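Simulation Practice Gallery: Checks Before a Run Is Signed Off

The Itcombe guide to simulated manipulation work is 20 pages long and has few pictures in it. New users have asked what the rules look like in practice, so we put together this short gallery. All four views come from the same rendered room. Rule numbers refer to the May edition.

Rule 3: Look at the whole workspace before looking at the wrist views. Check where both arms are and what is on the table. If an object is close to a gripper tip, write its name in the run log before any motion command is sent.

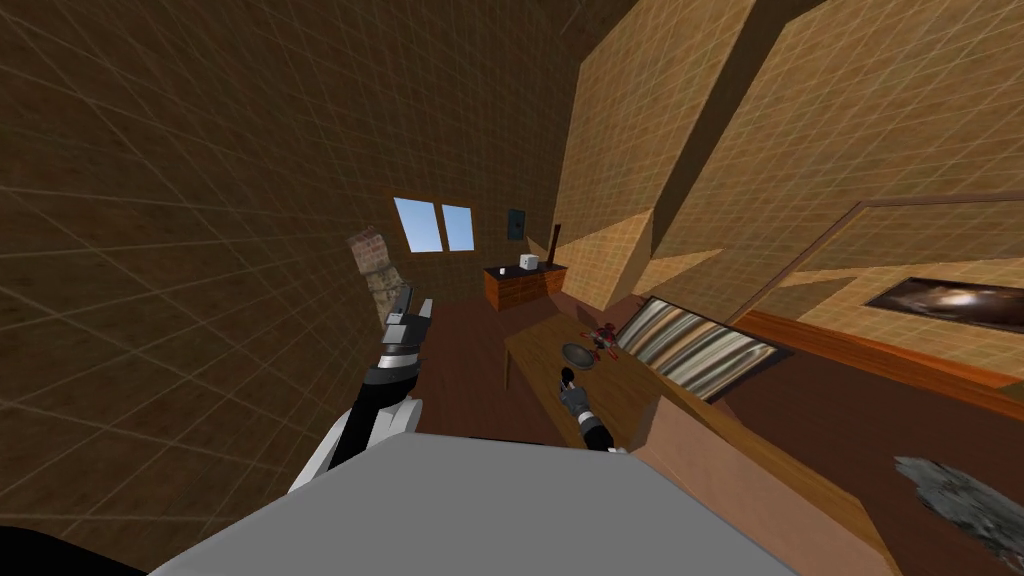

Ragab

With one gripper pointing down near a frying pan and the other arm reaching up, each arm gets its own line in the log. "Arms OK" is not accepted as an entry. The small red item to the right of the pan is logged too, even if the task does not use it.

Rule 5: Confirm the open position. Both fingers and both pads should be in view, and the gap between them should be clear. Do this by eye first and then compare it with the joint readout. A mismatch stops the run.

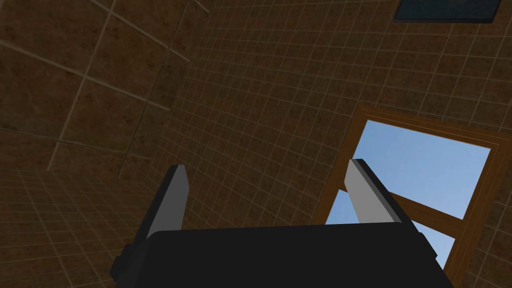
Image: Clustovix

The gripper is open and holding nothing, with the window and tile showing through the gap. A tilted view like this one is allowed. Do not rotate saved images to make the room look level, as reviewers compare them with the recorded pose.

Rule 6: Save a second open view with the floor behind the fingers. Plain tile makes a good background for checking the finger edges. Surface detail elsewhere in the room, such as the exposed brick on the right, stays switched on for the check. Turning off textures to speed up a run means starting the log over. 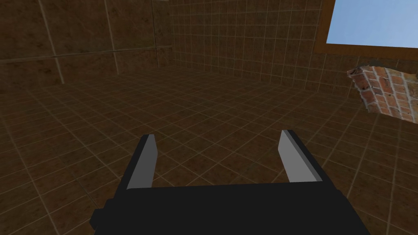 Open gripper over tiled floor, Rule 6 view.

We ask for 100 saved steps on each side of this view. Files are named by run and step, with no spaces. Run 109, step 389 is written 109_389.

Rule 8: Do not record a grasp from one view alone. Something that lines up with the gap may be between the fingers or just behind them. Mark it "unconfirmed" until a second view or the contact data settles the question.
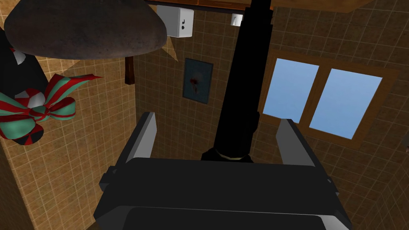

Zenditz

The black pole is a case for the unconfirmed mark. Wall items, the framed picture and the bow at the left do not need to be logged unless the arm is going to pass close to them.

Completed logs go in the shared review folder along with the saved views. Corrections are added as a new line under the old one, and the old line is left in place.

Page updated 24 February 2018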